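**Plondau, June 2018**

Plondau Handball Club are going up! The women's first team beat Eskola 27:25 in the promotion play-off on Saturday night, in front of 600 supporters who hardly sat down after the break, and will play in the top division next season for the first time.

It was tight all the way. Eskola led by two at half-time, but captain Zanele Buthelezi scored 8 goals, five of them in a wonderful spell midway through the second half, and goalkeeper Mikik made 17 saves.

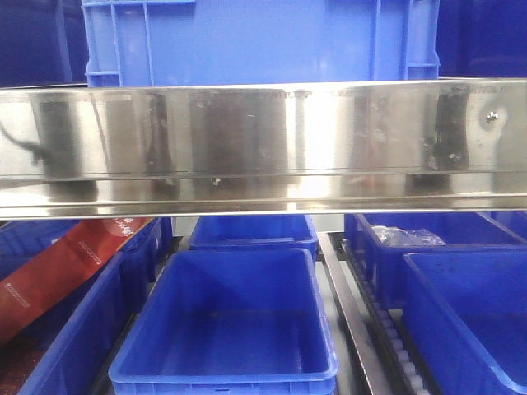
"I'm so proud of this group," said head coach Kagiso Magagula. "We lost to Eskola twice in May and the players went straight back to work. They were brave in attack and they kept talking to each other, even when we were down to five on court."

Buthelezi has signed for another two seasons, and pre-season training starts at the Prusomis Hall in August. Season tickets go on sale at the hall desk next week, with under-16s free as before.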